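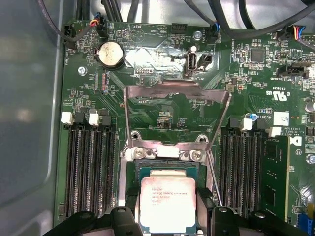

Most claims about how long things last are guesses with a number attached. A firm says its product has a service life of so many years, and we repeat it as if someone had sat and watched. Usually the number comes from an accounting rule, a warranty period, or a short test stretched with arithmetic. Take a processor such as the Xeon E5-1620V3, held over its open socket. The model code is printed on the lid. A date when it stops being useful is not printed anywhere, and I would not believe one if it were. Keep that in mind for the readings from Ollcombe and Ondutham.

Week 4. Useful life and who decides it

Three terms get mixed up in the readings:

Physical life – how long the thing works at all.
Economic life – how long it is worth keeping.
Book life – how long the accounts say it lasts.

The Ollcombe report uses all three and calls each of them "lifespan." Mark every place where the meaning changes. I found it changing twice on one page.

The Ollcombe figures

The report followed 226 office machines. Of these, 118 were replaced before the end of the study, and the authors conclude that the machines "wore out early." Look at the appendix. Only 17 of the replaced machines had a recorded fault. The other replacements may have been sensible, or somebody may have had a budget to spend. The report can't tell us which, because it didn't ask.

A second problem is the machines still running when the study closed. They are left out of the average. Dropping the survivors will always make the average life look shorter. Any claim built on that average should be set aside until it is worked out again.

The Ondutham reply

Better, but don't relax. The authors keep the survivors in and get a longer life, as you would expect. They then lean on a survey in which 77 owners said how old their equipment was. People are bad at this. Ask yourself when you bought your refrigerator, then go find the receipt.

For the seminar

Bring one published claim about how long something lasts (not from the readings) and be ready to say which of the three lives it means. "The maker says so" is a source – it is a weak one.

The Cheetham chapter is optional. Skip the section on Manow, where the tables don't match the text.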